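Print this page | E-mail this page

Swimmers notebook, Soltham bench

Mon 1 August

Good day, so I'm writing it up while it's all fresh. The helical swimmers went upstream! Not far, and not quickly, but upstream, in the thick mucus stand-in and against the slow setting on the syringe pump, which is the thing we have been failing to do since February.

Picking up from the last entry: batch 16 came off the printer with the tighter twist on the tail, and the nickel coat looked even under the microscope all the way down to the tip. The earlier lot had bald patches near the head end and they all wobbled like a badly thrown rugby ball. These don't. Under the rotating field they line up almost at once and then just go, corkscrewing along the channel wall with hardly any side-to-side. I watched the first one for far longer than I needed to.

Gel first. I made it up fresh from the Valente powder, let it stand overnight in the cold room and brought it up to room temperature before loading. Please don't skip the standing. When I rushed it last time there were lumps in the channel that you couldn't see by eye, and the swimmers kept stopping dead against them and I blamed the coils for two days. (Sorry, coils.)

Loaded five swimmers into the straight channel. Field on low, then brought up slowly. Four moved off together and the fifth sat spinning on the spot, stuck to the glass I think, until I gave it a quick reverse and it popped free and followed the others. Lovely to see. The reverse trick seems worth having as a standard step at the start of every run, so I've added it to the Umero script as an option. It's off by default until somebody else has tried it.

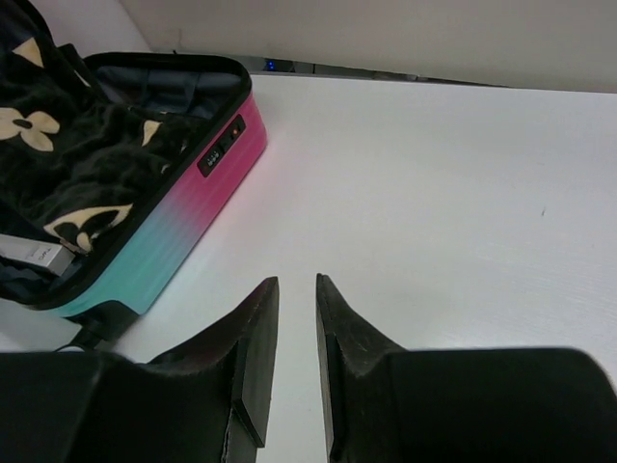
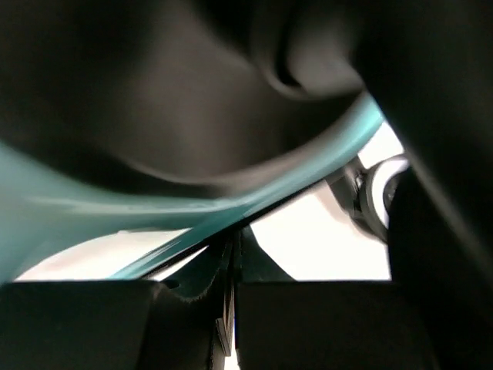

Gripper fingers over the white tabletop, first of the two; teal fabric under something dark and soft, second.

Then the flow. Slowest pump setting, same direction as before, field left where it was. They drifted back a little, all of them, and I had my hand on the stop button. Then I nudged the field frequency up a notch and they held station, just hanging there in the moving gel, and with one more notch they crept forward. I have it on video, file 516 on the shared drive, and the good part comes after the long boring part. Have a look before you read my guesses below, I'd like to know if you see the same thing.

Guesses, then. The gel thins where it's being stirred, so a faster-turning tail ought to be making its own easier path, a sort of slippery sleeve around itself. That would fit with the way they suddenly got going after the second notch, when the first had only let them hold. It would also mean that plain sugar syrup, which stays just as thick however hard you stir it, should show no such jump. Easy to test and I can't wait to do it. Same channel, same swimmers if they survive the rinse, syrup made up to match the gel at rest.

What it might not be: warming. The coils do get hot if left on, and warm gel is runnier gel. I had the thermocouple taped to the outside of the chip holder and it barely moved, but the outside of the holder isn't the inside of the channel, so I'm not ruling it out. We need the thin probe back from the Wuvasura people, who have had it for ages. I'll write and ask nicely.

Stopped at 1630 when the pump alarm went. Nothing dramatic, the syringe was simply empty. Flushed the channel twice with water and once with ethanol and left it to drain on the rack. The swimmers are in the small capped vial in the fridge door, labelled, in water. Please don't shake it to see if they're still in there. They are, and they bend.

For next time:

-- syrup run, as above, before anything else
-- repeat the gel run from scratch with a new mix, to be sure it wasn't one lucky bottle
-- try the bent channel, even if only for fun
-- order more glass slides, we are down to the chipped ones
-- ask whether batch 17 could have a slightly blunter head, the present one digs into the wall on the turn

Also the left-hand coil has started humming again at the top of its range. It doesn't seem to affect anything, and the field readings match on both sides, but I've tightened the clamp and made a pencil mark so we can see if it works loose.

Still grinning about the four of them setting off in a row, with the fifth hurrying after.

Soltham small swimmers group | Contact the bench | Copyright Soltham workshop notebooks | Back to top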